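# Pricing out a second gripper setup

November 11, 2020 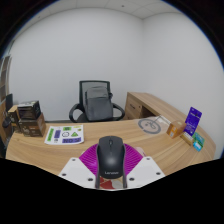

Narayanan Subramaniam wrote after my last post to say that I was budgeting for the wrong thing. In his view the gripper is the cheap part, and I should be putting money into spare pads and storage before I think about a second unit. He has a point about the pads. I had them down as a single line at the bottom of the sheet with no price next to it.

So I redid the sheet last night. This is where it stands.

**The gripper itself.** I have two quotes. Skimex sells a complete hand-held unit, assembled and checked, with plates and pads included. Bramex sells the same kind of thing as a kit. The kit is cheaper by a fair amount, but you print the plates yourself, and I don't own a printer. Once I added the print service and shipping, the gap was small enough that I stopped caring about it. I'm leaning toward Skimex. Their lead time is 18 days, and Bramex wouldn't commit to one.

**Pads.** These wear. The ribbed ones hold well on smooth plastic, and a computer mouse is a decent test for that: matte shell, rounded top, not much to grab. I want 10 spares on the shelf before we start any long stretch of work. Skimex sells them in pairs, Neves sells them singly for less. I've asked Neves for one of each hardness and will decide when they get here.

**Screws.** Four to a gripper, two on each plate at the holes I use. I lose them. A bag costs next to nothing and should have been on the first order.

**Storage.** I had this at zero, which was silly. One hour of work takes up far more disk than I guessed, and I want two copies of everything. I've put in two drives now and a third for next year.

**Objects.** Mostly free. Office things, small boxes, packages, card stock. I set aside a little for new packaging, as cardboard gets soft at the corners after it has been picked up enough times and then it behaves differently. If you are planning something like this, put objects in the budget even if the amount is small. Otherwise it comes out of your own pocket and you never see it.

**The desk.** Staying as it is. I looked at a height-adjustable bench from Skekerska and it was very nice, but it would eat most of the money and the curved desk gives me plenty of room to spread things out. Maybe later.

My ceiling for all of this is 1000 dollars. With the Skimex unit, pads from Neves, screws and the two drives, I come in 26 dollars under. That's too tight. One return shipment would wipe it out. I could drop one of the drives and keep a single copy for a while, but I've lost work that way before and don't want to do it again. The other choice is to push the packaging money to next year and use what we already have.

I also need to find out if the Skimex warranty covers the jaws when you put somebody else's pads on them. The page says "approved parts" and doesn't list any. I've sent them a message. If the answer is no, I'll buy Skimex pads for the first round and pay the difference.

The order goes in at the end of November, after I hear back from both of them. I'll post the final sheet with the prices filled in.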